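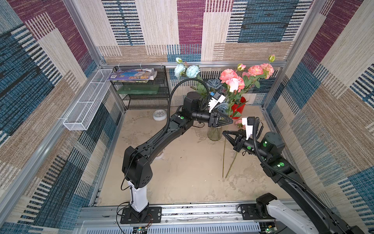 Drolesance gripper trial - progress report, July
Prepared for the Onsri equipment fund

Where we are
Flower task is running on both arms. 466 episodes logged out of the 600 we promised. Behind by a week, mostly cable trouble (see below). Spending is on plan, nothing to flag.

What changed since last report
- Swapped the Brivoda fingers for the Ukel ones on both arms. Same mounts, no new brackets needed.
- Controller loop set at 500 Hz. Tried slower, the wrists hunted when both grippers were close to the same stem.
- Wrist cameras kept on top of the grippers. Side mount was tried for 2 days and dropped, leaves got in the way of the view.
- Kept the artificial flowers, roses and succulents, with the clear vase and the red one. Stems are thin and slick so they are a fair test of grip.

Findings so far
Ukel fingers hold a single stem better. Brivoda fingers were better on the thick bundles and easier on the leaves. Neither is good at picking a stem up off the floor panel, the tips scrape. Hand-offs are the weak spot for both - the grippers have to come in face to face with very little room between them, and the operator tends to slow way down.

The cable conduit is the other problem. It loops up high off the left arm, over toward the flowers. We've lost episodes to it catching a bloom. Shorter conduit is on order, should be here Thursday.

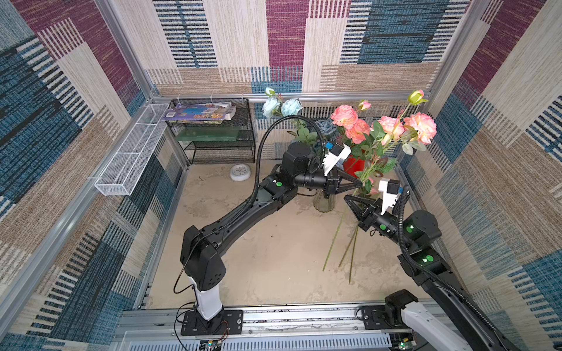 Next steps
- Fit the shorter conduit, left arm first, then re-run the hand-off set.
- Finish the remaining episodes with Ukel fingers.
- Softer finger pads, if theres budget left. Quote to follow seperately.
- Write up the comparison table, per-finger success rates and drop counts.

Need from you
An OK to move the final report back one week. Also a yes or no on the pads before we order.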